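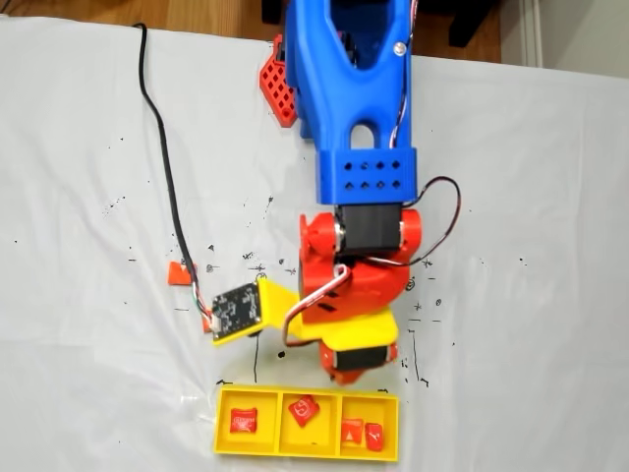 Blue, red and yellow printed parts, servo in the red housing.

Search the notebook Search Clear

25th June

Filament drying and storage, Wolby bench

Went through the filament shelf this morning. Most of it has been out since the wet spell and the PETG was popping at the nozzle again. Blobs on every retraction, and a rough matte patch on what should be a glossy wall. Same colour, same profile and same nozzle as the good prints from November, so I left the slicer settings alone and went straight to drying.

Started with the grey PETG from Stismont. Weighed it on the small scale before it went in the Grewal dryer and again when it came out. It lost 2 g. That doesn't sound like much on a full spool but the popping stopped and the wall came out glossy. The scale only reads whole grams, so don't make too much of the number. If anyone wants to do this properly we need to borrow the better one from the front office.

Also weighed an empty Stismont cardboard spool while the scale was out - 189 g. I've written it on the inside of the cupboard door. Subtract it from the total and you know what's left before you start an overnight job. The plastic spools are different and I don't have an empty one yet. Please keep the next one and leave it on my side of the bench.
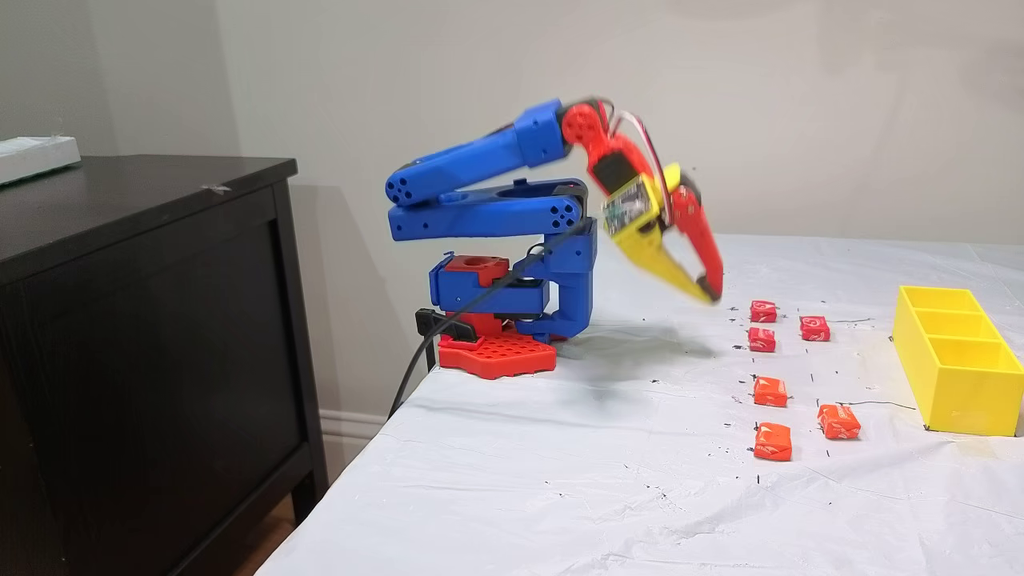
The Vorkari spools were another matter. The PLA had gone brittle on the outer wraps and snapped when I straightened it by hand. I pulled off the outside layer until it would bend without cracking, then dried the rest on the low setting. It feeds now. I'm not convinced drying fixes brittle PLA in every case, and the stuff I pulled off was still snapping after a turn in the dryer. It went in the scrap bin.

The low setting on the Grewal runs hotter than the display says. I put the probe thermometer in beside the spool and it was reading over the set temperature until the fan settled. Fine for PETG. For PLA, start it empty, let it settle, then put the spool in. I had one go soft and stick to itself last year and it took an afternoon to unwind what could be saved. 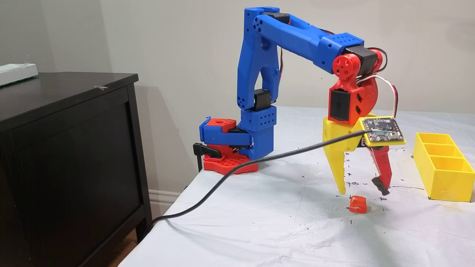
White plastic sheet over the table, base plate toward the left.

Storage. The clip-lid tubs are okay but the seals on 2 of them are flattened at the corners. The humidity card in the first was already pink, and the second was on its way. I've taken the spools out of both and put them in zip bags with fresh desiccant until we get replacement seals. The tubs themselves can hold sandpaper or offcuts, anything that doesn't care about damp.

Desiccant: the orange beads had all gone green. Regenerated a tray in the old toaster oven, low heat, door open a crack. It took 98 minutes to get the colour back right through the tray, stirring now and then. Let them cool in a closed jar or they pick the moisture straight back up. The oven is for beads only, there is a label on it.

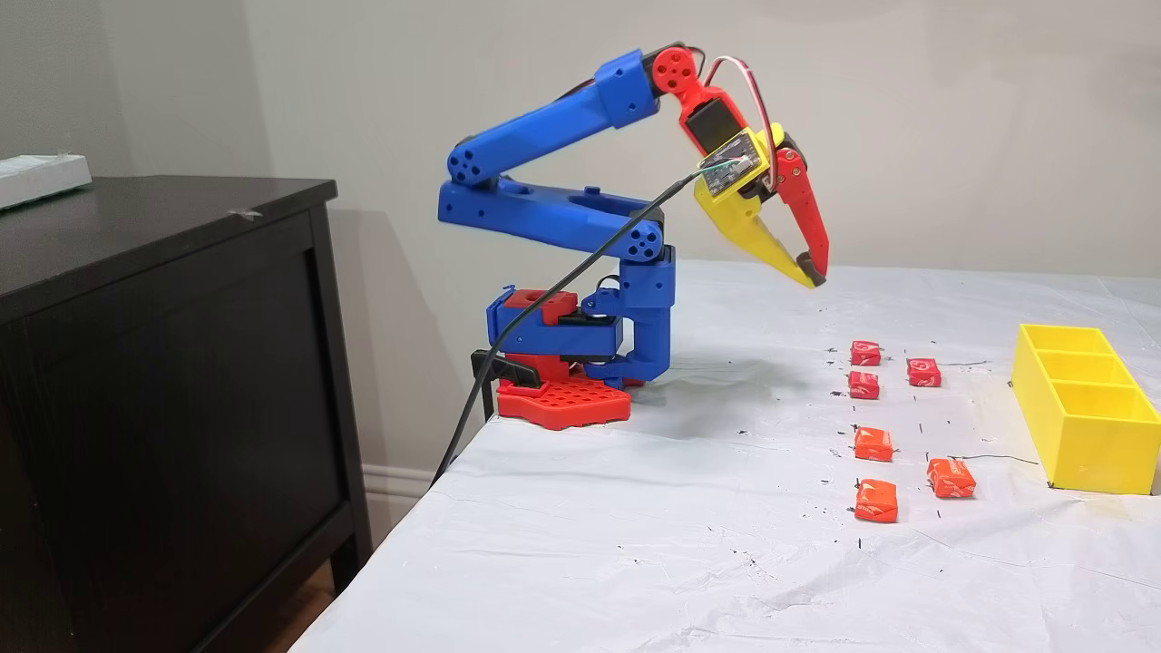
Gripper raised, base clamped at the table edge.

TPU not done yet. It's the worst of the lot for water and needs the longest time in the dryer, so I'd sooner run it overnight with the lid taped. Will weigh before and after as well.

To do:
- seals for the clip-lid tubs
- new humidity cards
- empty Vorkari spool, weigh it and add to the cupboard door
- check whether the shelf can move away from the outside wall
- nozzle on the second printer, still a bit of burnt PETG on it

Recent entries
Bed levelling after the move
Glue for PETG, shear tests
Nozzle wear, brass and hardened
Cupboard clear-out
Grewal dryer, first impressions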